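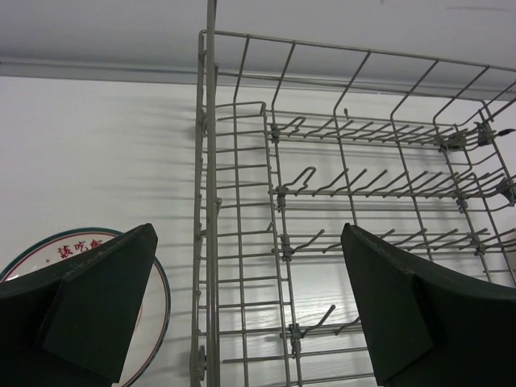 Review: Zekeck two-arm table kit, after eight months with plates and a dish rack

Posted 5 October 2019 by Eugeniusz Sikora

I bought the Zekeck kit in February for our small workshop, where we try out loading and unloading of kitchen racks. English is my third language, so please excuse me if a sentence is stiff. I want to write mostly about one fault, since I looked for a review that mentions it before buying and did not find any.

The kit cost us 3,653 with the two arms, the grippers, the base plates and the power supply. The table and the walls are not included, we made them ourselves. Assembly took me two days. The printed manual is good until the chapter on wiring, and after that it is two diagrams and a web address.

What I like

The arms are light and quiet. The joints hold their position well when the arm is reaching far, and I had expected more sagging for this price. The base plates sit in the tabletop and do not move. My colleague Ebise Ejigu, who never worked with such arms before, could run a simple pick and place on her second afternoon. The control software is called Rallis and it is plain but clear. It starts fast. It saves the log of every run, and this became important later.

What went wrong

In the fifth week the right arm began to stop in the middle of a movement. The sequence was always similar. The arm had to go over the rack, turn the wrist and come down to the plate. Somewhere during the turn the gripper lost its signal, and Rallis wrote "joint 6 no response". The other joints stayed stiff, as they should. The gripper did not. It went soft, and the plate it was holding dropped on the table from a height of my hand. The first plate survived. The second did not, and I found small pieces of it as far as the rail.

This is my main complaint, and I consider it a safety matter. When the signal is lost, the fingers should keep the last force. In the firmware delivered with our kit they let go. With a plate it is annoying. With a kitchen knife or a glass jar I would not like to have my hands in the rack at that moment.

I wrote to the support of Zekeck. Leonilde Correia answered me the next day, politely, and asked for the logs. She saw quickly that the fault came only when the wrist was turned past a certain angle, and she asked how I had fixed the cable. 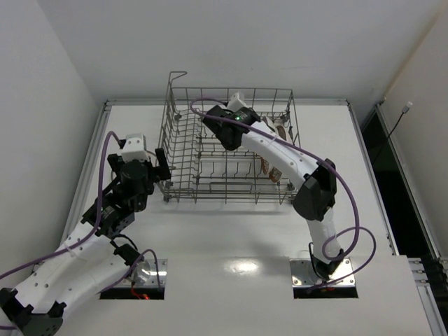
Both arms at the dish rack. The purple cable of the right arm makes its wide loop past the black joint.

Following the manual, I had tied the cable close to the links along the whole arm. At the wrist it was then too short for the full turn, and each turn pulled a little at the plug. After 778 runs the contact inside the plug was loose. I could see it with a magnifying glass. Ms. Correia sent a new cable free of charge, with the advice to leave a generous loop and use only few ties. The loop must be checked on both sides, because a loop that is too big has its own problem: it can catch on the rack. A wire rack is full of tines and small hooks, and the cable finds them easily. I now run each new movement once at the lowest speed and keep my hand on the stop button.

She also sent a firmware update. With it the gripper holds for some seconds after a lost signal, and then it opens slowly. It is better than before. I would still prefer that it holds until I release it, and I told them so.

Since the repair we made 400 more runs with the right arm. The message came one time, on a day when I had opened the plug myself and probably did not close it well. No plate was dropped.

Smaller complaints

The finger tips are smooth and hard, and on a glazed plate they slide if the grip is near the rim. We glue thin rubber on them for some jobs.

The shipped stop button has a cable too short for our table. I replaced it with one from Jivow, and it fits without an adapter.

A rack made of thin wire is difficult for the wrist camera. The wires throw shadows on a white wall, and the software sometimes took a shadow for a wire. We reached a better result with softer light from two sides. I do not blame the kit for this, but a buyer with the same work should plan for it.

Compared with the Edent

Anselmo Carretero let me use his Edent arm for one week. It carries 500 grams more and its cable runs inside the links, so my fault could not happen there in the same way. It is also much louder, and its software made me angry every day. For loading a rack I would choose the Zekeck again, with the new firmware and a loose cable.

Would I recommend it? Yes, to people who read logs and who check the plugs every month. For a classroom I would wait until the gripper holds its load properly. I give it three and a half stars out of five. If the next firmware changes the behavior, I will add a note under this review.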